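Aster Kitchen Sticks — data card

Version date: 24/09/2025
14 shares · 3 comments

What's in it

Aster Kitchen Sticks is a set of 808 short demonstrations of one household job: picking up thin wooden skewers and putting them into a slotted utensil holder. Every demonstration was made by a person working a hand-held gripper with a camera mounted on it, in a real home kitchen. We recorded in 15 kitchens and kept each one the way its owners keep it, with their own tablecloths, their own bottles on the counter and their own light.

We love this task. It sounds tiny, and then you try it! Skewers roll, they cross over each other, and when you pull one the two next to it come along for the ride. A policy that can deal with a messy heap of them has learned something useful about thin objects, and we think that carries over to chopsticks, straws, pencils and dry spaghetti (we have tried the spaghetti, and we will be sweeping up for a while).

How an episode goes

The collector drops the skewers on the table and leaves them however they land. Recording starts with the gripper open. The collector closes on one skewer or a small bunch, lifts, lines it up with a slot, lets go, and comes back for more. An episode ends when the table is clear or when 300 seconds are up, whichever comes first. 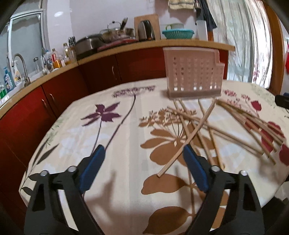 Collectors were free to pick their own order. Most go for the loose sticks at the outside of the pile first, but we didn't ask for that, and a few people dive straight into the middle. Please keep both styles in when you train. Our early Panganiban baseline was trained only on the tidy outside-first episodes and froze up as soon as the pile looked different.

Busy backgrounds are in here on purpose. A pale stick on a plain dark table is easy to find. A pale stick over printed flowers and leaves is much harder, and so is a stick lying across the gripper's own shadow.

Splits

- train: 15 kitchens, minus the episodes listed in heldout.txt
- test: 71 episodes, all listed in heldout.txt

The test episodes come from the same kitchens as the training ones, so a good score says little about a brand new room. A split by kitchen is planned for November.

What you get per episode

- video from the gripper camera
- gripper opening over time
- estimated gripper path
- a one-line note from the collector, in their own words
- a flag for dropped sticks

Known problems

- Drop flags were added by hand and some are late by a second or so.
- Path estimates drift when the camera sees mostly bare wall.
- Broken skewers were left in. Treat them as short ones.
- The loader for the older Stovetti format skips the collector notes. Use the new loader if you want them — they are fun to read and pretty handy for language labels.

Sending fixes

Found a bad flag? Send the episode number and the time, and we'll patch it in the next version. New kitchens are very welcome too. Ask everyone at home before you record, and put away mail, photos and anything with a name on it.

© Aster project · Contact · Back to top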